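Compte rendu de réunion, atelier dînette et cuisine, mars

Ouverture à 14 h. Le compte rendu précédent est adopté sans modification.

1. Inventaire du coin cuisine
La table blanche reste affectée aux ustensiles et aux aliments factices. Le lot Illero est complet. Dans le lot Jetard, 2 couvercles sont à remplacer. Budget alloué : 1000 euros, rangement compris.

2. Casserole et aliments
La casserole noire à manche bleu est conservée avec son couvercle en verre. Le pain y tient debout, les poivrons vert, rouge et jaune se posent autour. Le plateau tressé jaune reste à gauche de la table. 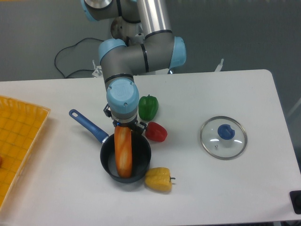 Pestell objecte que le pain est trop long pour cette casserole si l'on veut fermer le couvercle, et demande qu'il soit rangé à part, avec les pièces de boulangerie. Peixoto préfère un seul bac pour tous les aliments. Proposition de Pestell retenue par 7 voix contre 2.

3. Étiquetage
Une étiquette par bac, texte noir, face avant. Les couvercles se rangent à plat, bouton vers le haut. Modèle d'étiquette à fournir par Peixoto avant la prochaine réunion.

4. Questions diverses
Devis Jetard non reçu. Point reporté.

Séance levée à 15 h 20.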